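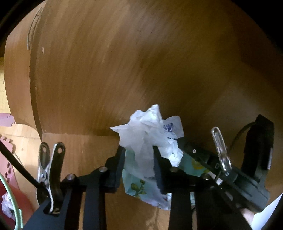
Tikidthorpe Household Skills, Unit 6: Small soft things
Course handout, tutor Jong-dae Cho

This unit covers handkerchiefs, fabric scraps, tissue paper and thin plastic wrapping. They tend to end up bunched together in one drawer, and the prints get lost in the creases.

Sorting
Take out the whole bundle and pull the layers apart by hand. Put cloth on one side and paper or plastic on the other. Thin tissue tears at the creases, so open it from the middle. Keep printed sheets if they are still whole. Plain ones can go to the recycling if your council takes them.

Folding
Lay a handkerchief face down and smooth it from the centre. Fold in half, then in half again. Flowered cloths should finish with part of the print showing, so you can tell them apart in the drawer. Scraps too small to fold are laid flat in an envelope.

Storing
The Nukside box has two trays. Cloth goes in the lower one and tissue in the upper one, with nothing heavy on top.

For next time
Bring two cloths and a few sheets of used tissue. The notes on ironing from July are still needed.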